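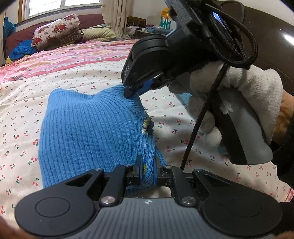

Blue ribbed knit on the bed

Ribbed jumper grew two sizes after washing, can I save it?

Posted by Érica Sales, Friday, April 15, 2022

Hello all. I bought a ribbed jumper in cotton and wool in the Trirley shop and washed it at 30 degrees with the normal programme. Afterwards I hung it on the line, and now the sleeves are 3 cm too long and the neck is wide like a bowl. The label says only "wash gentle". Is there a way to make it small again – or must I give it to my sister, who is taller?

Marcelino Brito
I had the same with a cardigan. Put it in lukewarm water for 20 minutes, with a little wool soap. Do not twist it. Press the water out in a towel, then lay it flat and push the ribs together with your hands, from the sides to the middle. Leave it like this until it is fully dry, in my flat this takes two days. The sleeves came back almost completely, the neck only a part. For the neck I sewed a thin elastic thread inside. Next time never hang it, the wet weight pulls the ribs open.

Holanda
tumble dryer, 10 minutes, low. worked for me

Dasach
Please be careful with the dryer if there is wool in it. Mine came out for a child of five. I would try the water first.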